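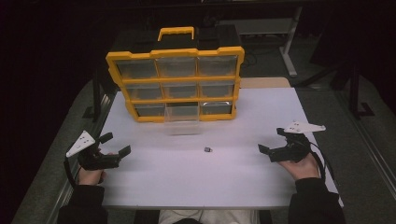 Storing small fixings in a shared workshop cupboard

Posted Saturday, August 22, 2026 in Clorkport Community Help, Home and Workshop

Our residents' association in Girnstead maintains a shared cupboard of screws, washers and wall plugs. The contents became badly mixed during July. We would be grateful for advice on labelling, and on whether sizes should be kept strictly apart.

Nernik

Sizes should be kept apart where the thread differs. Wall plugs may be grouped by drill size. Labels should give the diameter first and the length second, so that a 6 mm bolt of 30 mm is marked 6 x 30.

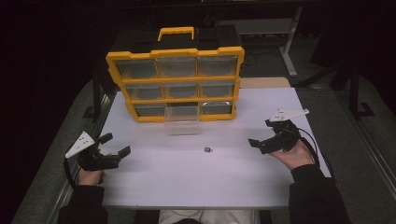

Members returning unused items should place them in a separate returns tub, to be sorted monthly. Under our own rules a member may take up to 24 items without signing the book. Larger quantities are entered with the date and flat number.

Nazari

Agree with the above regarding labels. Pencil fades.
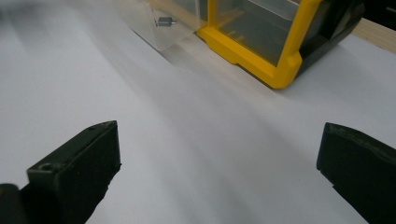

Please also note that imperial and metric nuts must not share a compartment. We discarded 39 damaged bolts last year for that reason.

Clorkport Tool Library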